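Trakby search logs: questions we keep getting

What's in the set?
Query logs from the Bencombe library catalogue. 3881 sessions, one file per session. Queries, clicks, time on page, and whether the person reworded the query. No names or card numbers.

Is a session the same as a user?
No. A session ends after 17 minutes with no activity. Someone who goes off for lunch and comes back is two sessions. We know, it's crude.

Do you have relevance judgments?
For 230 queries, yes. Graded zero to three. Skye Urquhart and Bok-nam Ko judged all of them seperately, then talked through the ones they disagreed on. Both sets of original grades are in the judgments folder, plus the agreed one.

Why only the top 10 results?
That's what the catalogue shows on page one. Hardly any clicks past it, so we stopped logging there in February. Older files go deeper. Check the header before you mix them.

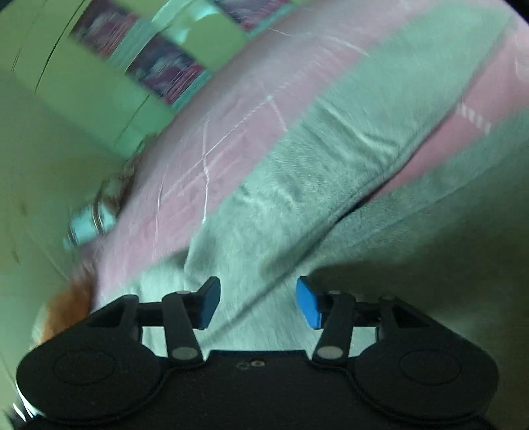 Can I treat clicks as relevance?
Careful. Top result gets clicked a lot no matter what it is. If you're training a ranker on clicks, correct for position first. Ocampo script in the tools folder does a basic version.

What counts as a reworded query?
Next query in the same session sharing at least one word with the last one, after stemming. Misses people who switch words completely ("car repair" to "auto manual"). Spelling fixes get their own flag.

Does it load in Pronex?
Yes, use the tab separated files. The JSON ones choke on accented characters, fix is coming.

My scores don't match your baseline.
Usually stopwords. We kept them in. Also check your your tie-breaking, ours goes by document ID, lowest first.

Can I share it with my students?
Yes, same licence applies. Get each of them to fill in the form.

Found a mistake?
Email Skye with the session number and the line. Fixes go in the changes file.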